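Before the Band Steps Off

2022-12-23

The Telgate High marching band has 89 members this year, and on the morning of the winter parade every one of them was in the school parking lot before the sun was up. The drumline had the spot by the gym doors, where the wall blocks the wind. The flutes and clarinets stood closer to the buses. Someone had left the stadium lights on overnight, so at least people could see their music.

Myrto Xenos has directed the band for long enough that she no longer brings a whistle. She claps twice and waits. On parade morning she clapped twice, waited, and then read the order of march off a sheet of paper taped to the back of her clipboard. Color guard, banner, drum majors, woodwinds, brass, percussion. The same order as last year, except that the sousaphones had been moved up a row so the turn at the bank would be less crowded.

The parade is a small one by most measures. It runs down Burnico Avenue from the feed store to the courthouse, and a person walking at a normal pace can cover it without getting tired. A band playing three songs on repeat in wool uniforms is another matter. The temperature at step-off was 30 degrees, and the valves on the trumpets had been stiff since warmups.

"We tell them to keep air moving through the horn even when they aren't playing," Xenos said. "They forget. Then they come in and the note is flat and they look at the horn like the horn did it."

Work on the parade show began in July, at band camp, though the students didn't know it then. Camp is where the freshmen learn to march eight steps to every five yards, and a street parade has no yard lines. Xenos has them close their eyes and take the steps anyway. Most of them drift left. By the end of camp they drift less.

The music itself came later. The band put away its football show after the last home game and got two carols and a fight song in folders the next day. The fight song they knew. One of the carols was an arrangement from the school's own library, copied by hand so many times that the third clarinet part had a measure nobody could read. Mohit Grewal, a senior who plays third clarinet, wrote in a measure of his own and the section has been playing it since.

"It's a G and then another G," Grewal said. "I didn't want to get fancy."
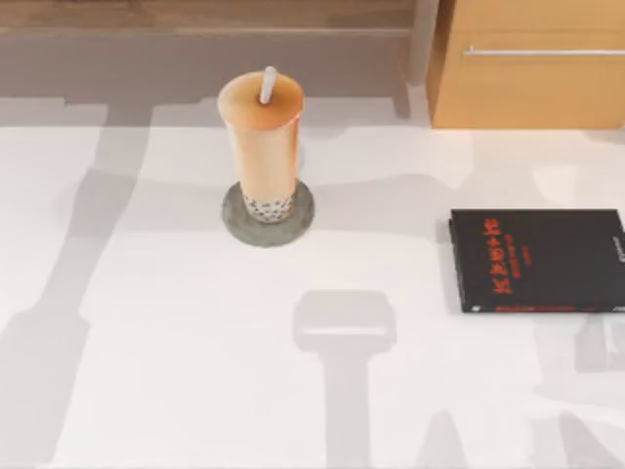
A long block on Burnico

The hardest part of the route is the block between the old Bergmann building and the post office. The street narrows there, and the crowd stands on both curbs, close enough to touch a trombone slide. The sound bounces off the brick on one side and comes back late. Players at the rear hear the front of the band and its echo together, and if they trust the echo the whole thing comes apart.

The fix is to watch feet. Each row matches the row ahead of it, and the first row matches the drum majors. The percussion is at the back and has no choice but to listen, so the drum captain stares over everyone's heads at the drum major's hands. This works when the drum major is tall. This year's, Peninah Minja, is not, so she carried a mace with a white ribbon on the end and lifted it on every first beat.

Minja tried out for the job in the spring against four other students. The tryout is simple. Each candidate conducts the band in something slow, then something fast, and then calls a halt. She said the halt is where people lose it, as the voice has to carry to the last row and most people have never shouted a word that far in their lives. She practiced in the field behind her house. The neighbor's dog learned to sit.

On parade day she called the first halt outside the pharmacy, where a fire truck up ahead had stopped to let children on and off. The band marked time for two full songs. A woman in a green coat came off the curb and handed a pair of gloves to one of the cymbal players, who put them on, crashed the cymbals, and took them off again.

What it costs to walk down a street

The uniforms are the oldest thing the band owns. They were bought secondhand from a school that closed, and the patches on the shoulders cover another school's initials. Parents repair them in the choir room, at tables pushed together, on the evenings before any big event. The jackets have hooks instead of buttons, and hooks pull loose. So do the chin straps on the hats.

Replacing the plumes this fall took $500, most of it raised at a car wash and the rest from a pie sale that ran out of pie before noon. The plumes are maroon and come in cardboard tubes. They go on last, just before step-off, and come off first, and there is one person whose whole job is handing them out and getting them back. They cannot get wet. In a light rain the band marches without them, and in a heavy rain it doesn't march.

Instruments are a separate problem. Families who can rent one do. The school owns the big ones – the sousaphones, the baritones, all the drums – along with a closet of loaners in varying shape. A repair shop over in Ukness takes the worst of them every summer. This year it sent back a baritone with a note saying it was the last time that horn could be patched. It marched in the parade anyway, in the third row of brass, with a strip of black tape near the bell.

Two students sat out with colds and walked alongside the band carrying water. They had their uniforms on under their winter coats, in case.

The band reached the courthouse a little behind the schedule printed in the program. The last stretch is slightly uphill and ends at the reviewing stand, where the mayor and the parade marshal sit on folding chairs with blankets over their knees. Bands are asked to play something while they pass. Most of the groups play their fight song. Telgate played the hand-copied carol, at a slower tempo than they had rehearsed it. Xenos said later that she hadn't asked for that. Minja had felt the back rows getting tired on the hill and brought it down.

It suited the tune. People on the courthouse lawn sang the parts they knew, and when the brass dropped out for the second verse, the clarinets could be heard clear across the square, two Gs and all. 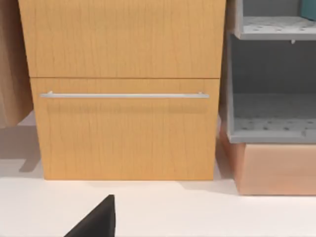

According to Ottmar Steinbach, it was the first time in years he had heard people sing at the reviewing stand, and he has watched the parade from the same spot on the lawn since his own children were in it. He said the band used to be smaller and louder. He liked this one better and thought the slow carol should be kept.

Kiều Diệp had a different view. The hill is no place for a slow song, she said, and the players in front of her looked frozen by the end of it. She would have taken the fight song and gotten them onto the buses sooner.

The buses were parked behind the courthouse with their heaters running. The plumes went back in their tubes, then the hats in their boxes. A few of the freshmen kept their jackets on for the ride. Xenos stood at the door of the first bus with her clipboard and checked off names as the students climbed on, and the drumline kept playing on the seat backs until she clapped twice.

The band has two weeks off now. When classes start again the folders will be collected and the concert music handed out, and the third clarinets will get a clean copy of the carol with Grewal's measure printed in it. The pep band plays at the first home basketball game after the break. Anyone who still has a school-owned mouthpiece at home is asked to bring it to the band room before then.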